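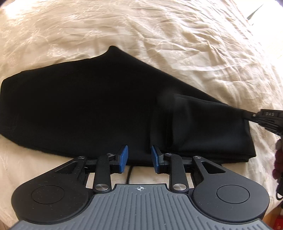 Trevaskis Handling Practice Team

News – Wednesday, April 15, 2020

New good practice rules for garment folding work are out. Version two. Replaces the short sheet everyone had taped up by the door. Applies to all sites from the first Monday in May, but Skilby is switching over now.

Quick rundown for people who won't read the whole thing (please read the whole thing).

Dark fabric. Biggest change. Black and navy items go on a light, plain or nearly plain surface, period. Cream, white, pale gray all fine. No black on dark wood, no black on the charcoal throws. We reviewed 2,683 recorded folds from the winter and threw out 52 of them for one cause only, the edge of the cloth could not be told from what was under it. A black garment folded over on itself on a cream bedspread is still hard to read in the middle, but you get the outline and thats mostly what we need.

Light. Curtains half closed on bright days. A blown out white patch at the side of the bed is allowed as long as it stays off the garment. If it touches the cloth, stop and move.

Two grippers, one item. One holds, one goes in for the next grab. The holding gripper stays closed until the other one has the cloth – no letting go early to save a second. Open fingers approach from the near side, pads clear of the fabric until you mean to touch it. Both tools should point at the work and not at each other.

Hands. Fingers stay behind the ridged part of the tool. No helping along with a bare hand, not even to flatten a sleeve. If you have to fix something by hand, end the take and start over. This was rule 6 before, it is now rule 1.

Cords. Loose cord near the pads gets checked before every take. Keep it slack enough to turn the wrist and short enough that it can't get into the fold.

Dust. Wipe the housings at the start of each shift, dry cloth only. Lint off black knits builds up fast. The round white target on the top plate must be clean and uncovered, no stickers, no tape over it. Blue pads get swapped at 60 hours of use or when the texture has gone flat, whichever is first. Write the swap in the log.

Bedspreads. Wrinkles are OK and nobody needs to iron. Stitched patterns OK if they are close to the color of the cloth. Strong prints are out.

Stoltent will do the spot checks again this year, same form as before but with a new box for surface color. Tradusance is handling the Spanish and Portuguese versions, expected in May, until then the English text is the one that counts.

Old recordings don't need to be redone. The 1,878 folds already accepted under version one stay accepted.

Comments on the draft of section 4 (two people on one bed) are still open, send them to the team mailbox with the section number in teh subject line. Printed copies at the front desk in Skilby from tomorrow, one per station.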